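Cable strain relief on moving joints: service loop or fixed clamp?
Forum: Wiring and Looms

kwaweru
Rewiring a motorised gate at Magesa. The flex across the hinge has failed twice at the gland. Loop or clamp?
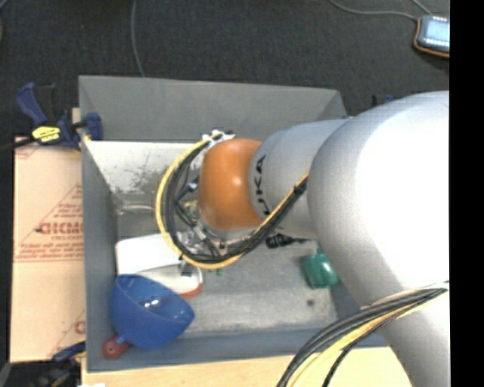
Replies (4)

hukell_dan
Loop, tied at both ends. Bend radius no tighter than ten times the outside diameter. Check the colour code before you cut anything.

Nyamweya_K
Disagree. A loop on a gate catches on things. Clamp it 90 mm either side of the hinge and run it through conduit.

kwaweru
Conduit was there already. It split in the cold.

Quyên Đàm
What grade of flex? Ordinary PVC stiffens in winter. Use fine-stranded with a rubber sheath, and don't pull the ties hard.

Nyamweya_K
Fair point on the PVC. I'd still keep the loop short and on the inside of the post.

kwaweru
It was PVC. Rubber ordered, 2 metres. Will fit it with a short loop.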